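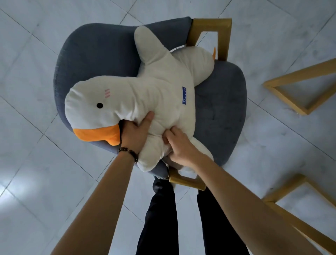 How do you find out if your house has a water leak without paying somebody to come look?

Turn off everything that uses water and watch the meter. If it moves, water is going somewhere. I did this last month after a bad bill and a few people asked me to write down the steps, so I'm doing it as a thread.

Background. Two adults, one bathroom and a half, small yard, house built in the fifties. We're in Gurnmont, where the water bill comes every two months. Normally I pay it and don't read it.

The last one was $384. The usage line said an average of 455 gallons a day. We don't fill a pool. We don't even have a bathtub anybody uses.

I called the water office first. The woman on the phone was polite and said the reading was a real one, not an estimate. She told me to check my toilets. I said the toilets were fine. Remember that for later.

Finding the meter took longer than I want to admit. It's in a box in the ground near the curb with a heavy lid. A big flathead screwdriver will get the lid up. Wear gloves. Mine had about a hundred ants and one very large spider in it.

Wipe the dial off. Most meters have a small triangle or a little wheel somewhere on the face. That's the leak indicator. It turns with very small amounts of water, much less than you'd notice on the main numbers.

Before you look, shut off the washer, the dishwasher, the ice maker and the sprinkler timer. The ice maker is the one people forget. It will refill in the middle of your test and you'll think your foundation is flooding.

Mine was turning. Slow but steady. Every sink off, everyone out of the bathroom, and the triangle just kept going.
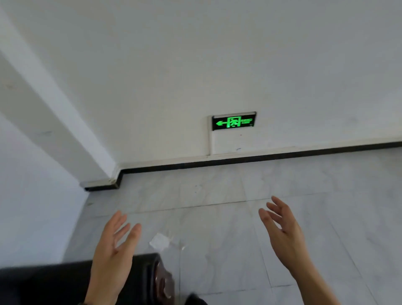 Fouzia Gilani
@fouziagilani
July 4, 2024

Picking this back up. Day off, coffee made, going to try to get to the end.

So the meter moves with everything off. The next question is whether the leak is inside the house or between the house and the street. You answer that with the main shutoff.

Ours is in the crawl space behind the water heater. Yours might be in the garage, the basement, or on an outside wall. If you don't know where it is, stop reading and go find it. You'll want to know some night when a hose bursts.

Close it all the way, then open a kitchen faucet to make sure the water really stops. Old valves don't always close. If the faucet keeps dribbling after a couple of minutes, your valve is bad and the test won't tell you much.

Go back out to the meter. If the triangle has stopped, the leak is in the house. If it's still turning, the leak is in the line under your yard.

Mine slowed down but did not stop. I stood there a good while trying to decide what that meant. It means both.

Inside first, since that's cheaper. I put food coloring in both toilet tanks. Blue, five drops each. Leave it half an hour and don't flush.

Upstairs bowl was clear. Downstairs bowl was blue. So the woman at the water office was right.

It was the flapper. It had gone soft and a bit warped along one side. You couldn't hear it running, and the tank stayed full the whole time. A new one was under ten dollars at the hardware store on Cludberg Street. Bring the old one with you, there are two common sizes and I bought the wrong one.

While you're there, look at the chain. It should have a little slack. Too much and it gets caught under the flapper, which gives you the same leak all over again.

Checked the rest of the inside while I was at it. Under both sinks, behind the washer, the drip pipe on the water heater, the two outdoor spigots. Dry paper towel on every joint, then look at the towel. All dry except one spigot, which needed a washer.

With those two things fixed I ran the meter test again. House valve closed: still turning. House valve open: turning at the same speed as with it closed. So the inside was done and the yard was not.

This is the point where I called a plumber. I don't think you should dig around your own service line unless you know where the gas is. If you do plan to dig, call the utility marking number first.

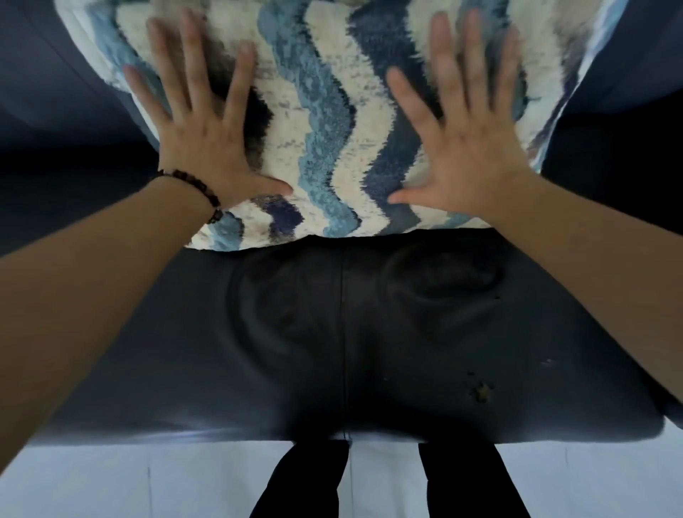
I got two quotes. The first company wanted $4,000 to replace the whole line from meter to house. They didn't test anything. The guy looked at the year the house was built and wrote the number down.

The second was Kamran Khattak, who my neighbor Yi-an Yang had used for her kitchen. He charged a flat fee for leak detection and said he'd take it off the repair if I hired him. Ask about that. It wasn't on his website.

He checked the pressure before anything else. You can do this part yourself with a gauge that screws onto a spigot. Ours read some 60 psi, and he said that was fine. If yours is a lot higher, that may be why things keep failing.

Then he walked the yard with a listening device and headphones. It was slow. He'd stop, listen, move over a foot, listen again. He asked me to turn off the radio in the kitchen.

He marked a spot next to the front walk. The grass there had been greener than the rest since spring. I had noticed it and been pleased about it.

He dug the next morning. The leak was at a coupling from some older repair, not in the pipe itself. He cut that section out and put in a new piece. Done before lunch, and he put the sod back down pretty neatly.

I asked whether the rest of the line would go soon. He said the part he could see looked okay and he wouldn't guess about the part he couldn't see. I liked that answer better than the first company's.

Money part. Many water departments will adjust a bill once for a leak if you show it was repaired. Ours has a one-page form. They want the receipt, the date of the repair, and a new reading afterward.

Flappers counted too. I attached the hardware store receipt and they took it. Take a picture of your receipts, the ink on mine was already fading by the time I filled out the form.

The adjustment hasn't come through yet. I'm told it can take a full billing cycle. I'll add to this thread when I know the amount.

Somebody asked about the clip-on meter sensors that send alerts to your phone. I have a Cernen on order. Haven't used it, so I can't say if it's any good. My brother-in-law Faisal Mirani thinks I should just look at the dial on the first of the month, and that's free.

A few replies asked about renters. You can still do the food coloring test. If the bowl turns, email the landlord so there's a date on it. Don't just tell them in the hallway.

Someone else asked if a water softener can do this. It can. They use water when they regenerate, and a stuck valve will run to the drain for days. Put it in bypass and watch the meter. We don't have one, so I skipped that step.

And for the person with the apartment building: one meter for the whole place means this test won't work for you. Start with the toilets.

Current state as of this morning: triangle not moving with everything off. I checked before breakfast and again just now. The spider is still in the box.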